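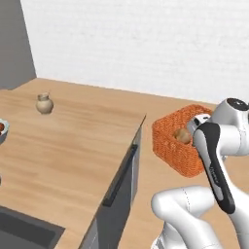 A simulated kitchen in Owen, with a white robot arm at the counter and a round tan object in an orange woven basket.

The Vendik basket fault was a control failure in the Vendik kitchen robot arm, a machine developed by the firm Hosow for lifting and sorting food at a counter. When the arm reached into an open-topped basket and met the side wall on its way down, its software could mistake the wall for the object it had been sent to fetch, and would go on pressing while it waited for a grip that never came. The fault was first noticed on real equipment at the Dunska test kitchen in September 2026, although its beginnings lay a good deal earlier, in the simulated kitchens where the arm had learned the task. It caused no injuries. It did, however, break several baskets and crack one worktop, and it is now fairly often mentioned in discussions of how far a simulated kitchen can be trusted to stand in for an ordinary one.

Background

Vendik learned most of its reaching and lifting in a simulator called Owen, which was written at Hosow for this purpose and had grown up alongside the arm. An Owen kitchen is made up of fixed parts, such as the counter, walls and cabinets, and of loose things that may be moved about from one trial to the next: jars, bowls, baskets and various sorts of food. The loose things are the heart of the matter, for they give the arm something to find and something to avoid, and a great deal of patient work went into making them look right under different kinds of light.

Rather less work went into how they behaved when touched. A basket in Owen had the colour and weave of a real one, but as far as the simulator's contact calculations were concerned it was a smooth, perfectly stiff box fixed to the counter. An arm that brushed against the side simply slid down the inside of the wall and arrived at the bottom, where the food was. This was a sensible saving at the time. A faithful woven surface is slow to calculate, and the people building the early kitchens wanted to run a great many trials overnight on fairly modest computers.

The fault

The trouble came from what the arm learned in those conditions. Touching the wall had never cost it anything in the simulator, and sliding down the side was quite often the shortest way to an object lying close to the front of the basket. Over many trials the arm came to favour this path, and in time it leaned on the wall quite deliberately, much as a person feeling about in a dark cupboard will follow the side with the back of the hand.

A real woven basket does not let a gripper slide. The fingertips caught in the weave and stopped short. Two things then went wrong together. The first was that the grip check, which looked for firm contact at an expected depth, allowed so generous a margin that the middle of the wall counted as deep enough. The second was that the force limit, which ought to have halted the arm well before any harm was done, was relaxed during the last part of every grasp so that heavy items such as squashes and full jars could be held securely. With the grip check half satisfied and the force limit relaxed, the arm pressed downwards until a separate timer ended the attempt.

The highest force recorded during one of these episodes was 113 newtons, measured at the wrist. This is enough to crush a light basket, and would certainly be enough to hurt a hand caught underneath.

Events at Dunska

The Dunska test kitchen was set up as a plain domestic room, with ordinary cupboards and ordinary shopping, so that the arm could be tried on things it had not been specially prepared for. The first few weeks went well. The baskets used then were moulded plastic with smooth sides, and these happened to behave very much as Owen said they should.

Woven baskets were brought in later, mainly for the sake of variety, and the first one gave way at the rim on the same afternoon. It was put down to a poor basket and replaced. The second lost a section of its side, and the third held firm but passed the load through to the worktop, which cracked near the front edge. Work with baskets was stopped at that point, though lifting from open counters and bowls carried on as before.

Some later accounts suggest that the crack was the first sign of trouble, which is unfair to the test log. Both of the broken baskets had been written up properly. The entries were filed under kitchen supplies, however, and were not read by anybody working on the control software until the worktop had gone too.

Investigation

Hosow's review began with the stored trials from Owen. Of 647 simulated basket grasps that were replayed, 281 showed the gripper touching a side wall before it reached the food. In 259 of those the contact lasted long enough that a rougher surface would have stopped the arm altogether. Every one of them had been marked as a success when it was first run, as the food had been lifted and nothing had fallen over.

The replays also showed that the habit was strongest for small round items resting near a wall. Larger items, and those in the middle of the basket, were nearly always approached cleanly from above.

Corrections

A revised version of the Vendik software was released on 19 October 2026. The force limit is no longer relaxed until the gripper's fingers have closed to a width that suits the object, and any firm contact before that point makes the arm lift away and try again from a different side. The depth margin in the grip check was narrowed as well.

Owen was changed at the same time. Baskets are now free to tip and shift, their walls have friction and a little give, and wall contact counts against a trial even when the food is lifted safely. The new baskets make the simulator noticeably slower – a common complaint among those who use it every day – and a setting remains that brings back the old stiff boxes for quick checks of layout and lighting. Results gathered with that setting may not be used to approve a release.

See also

Contact modelling
Force limiting
Grasp planning
Simulation-to-reality gap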